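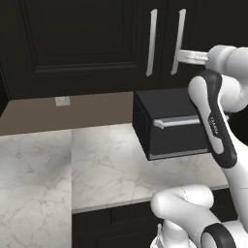
Electricity comes a long way before it gets to your toaster. Longer than your bus ride to school, a lot longer. And you never see it coming! What you see is the very last bit, the end of the trip. A small white outlet plate on the kitchen wall, tucked just under the cabinets, like a little face. Kitchens have them low and handy like that, near where people make toast and plug in the blender. But what's behind the plate? Wires. And behind those wires, more wires. Lets follow them backward.

First stop, inside the wall. Two or three wires, each one in its own plastic coat. The metal inside is mostly copper. Copper is great at letting electricity through, plastic is terrible at it. So plastic goes on the outside and the electricity stays where it belongs.

What IS electricity though? OK, quick version. Everything is made of atoms. Atoms have tiny bits called electrons. In a metal some of the electrons can move around, from atom to atom. Give them a push and they all move together. That's a current. The push has a name too – voltage. More voltage, harder push.

Funny thing, the electrons in your wall don't zoom along to you from far away. They wiggle. Back and forth, back and forth, 60 times every second. Think of a long line of kids holding one rope. A kid at one end shakes it, and the kid at the other end feels it almost right away. No kid had to walk anywhere. The shake did the traveling.

Second stop, the breaker panel. Gray metal box, usually in a basement or garage or hallway. Full of switches. Each switch looks after one part of the house. If too much current goes through, the switch snaps off – click – and that part goes dark. Annoying if you're in the middle of a game. Much better than hot wires in the wall.

Third stop, outside. Look for a gray can up on a pole, or a green box on the grass. That's a transformer. It turns a really hard push into a softer one that your house can use. Never climb on the green box, never poke it, never sit on it. Even if your friend does.
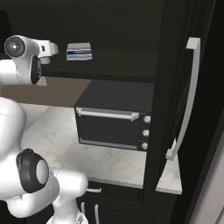
CIDBRIDGE, May – We went to see where the next part of the trip happens. It's called a substation, and there was a fence with big yellow signs, and we stayed on the outside of it the whole time. There were 29 of us, counting grown-ups. Annunziata Farina works there and she came out to talk to us. She had to talk loud because of the hum.

The hum is real, by the way. Big transformers hum. The metal inside them gets squeezed and let go a tiny bit, over and over, as the current wiggles. You can hear it from the sidewalk.

She told us the Cidbridge substation sends power down one street line to 601 homes, and it has other lines too. Somebody asked how far the power comes. Over 200 miles, for some of it! From a dam up north. The rest is from closer by, wind turbines and a gas plant.

Arturo Marino asked the best question. Why not use the soft push the whole way? Answer: because you'd lose too much. Wires warm up when lots of current goes through them, and that warmth is energy you don't get back. With a hard push you can send the same energy using less current. So the wires stay cooler and more of it gets to town. Then the transformers bring it down, step by step by step. By the time it gets to an outlet it's usually near 120 volts. Mrs. Farina checked one in the office with her meter and it said 122. A little up or down is fine, she said.

And before all that? Something has to spin. At the dam, falling water turns a wheel. At the wind farm, air turns the blades. The gas plant burns gas, and the hot gas or steam spins a turbine. The spinning moves magnets past coils of wire, and the magnets push the electrons. Solar panels are the odd ones out. No spinning at all, sunlight gives the electrons thier push.

Words to know

Current – electrons moving together
Voltage – how hard the push is
Transformer – changes a hard push to a soft one, or the other way around
Breaker – a switch that turns itself off when there's too much current

Stay safe
Only plugs go in outlets. No forks, no fingers, no paper clips. Dry hands. Pull the plug, not the cord. If you see a wire down on the ground, stay far away and tell a grown-up fast. Same for kites stuck in power lines – leave the kite. Kites are cheap.

Next time: batteries, and why the old ones in the drawer leak.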